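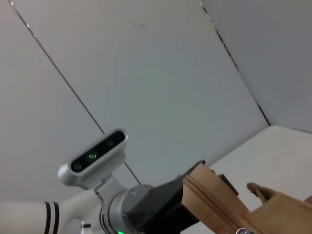
What am I supposed to do with the tan bag? Keep it, I suppose, and pack it tonight so I can stop circling it like a cat.

11/06/2020

I have been meaning to write all week and every evening something got in the way, mostly soup. But the house is quiet now and the kettle is on, so I'll try to get down the whole business of the packing before I forget how I did it, which happened in September and cost me a whole extra morning.

The bag is the light brown one with the zipper, the canvasy one I bought in Humholm when the strap on my old blue one gave up in the middle of the street. I have always had a soft spot for it. The zipper is the same tan as the cloth, with a silver pull, and I like a zipper that doesn't shout at you. Aksel Bergmann says it looks like something a plumber would carry to a wedding. I took that as a compliment, though I don't believe it was meant as one!

So, into it for Zukstead: two sweaters (the gray one and the one with the mended elbow), wool socks, the little wash bag, my reading glasses and the spare reading glasses, and the Arnardóttir cookbook, which weighs as much as a brick but I promised to bring it and a promise is a promise. I rolled the sweaters this time. My mother always folded, flat and square with tissue between the layers, and I felt a bit disloyal rolling them, but they do go in better, and there was even a corner left over for the gingerbread tin. Then I took the tin out again and put my slippers in. Then I ate a piece of gingerbread and thought about it, and the tin went back in and the slippers are going in my coat pocket.

I put 500 in the envelope for the cabin deposit and tucked it inside the cookbook at the page for rye bread, and I am writing that down here so that I'll know where to look when I panic at the station. The tickets are in the other envelope, the one from Coltidov with the torn flap.

I also went through the side cupboard while I was at it, which I had not planned, and found three scarves I thought I had given away, a candle, and the good scissors. The scissors! I have been cutting parcel string with the kitchen knife since summer. I was so pleased that I made a second pot of tea and left the cupboard standing open, and it is still standing open now.

Tomorrow I need to call about the key, water the plants, and find the charger. I think it's behind the bread box. I'll look in the morning when the light is better.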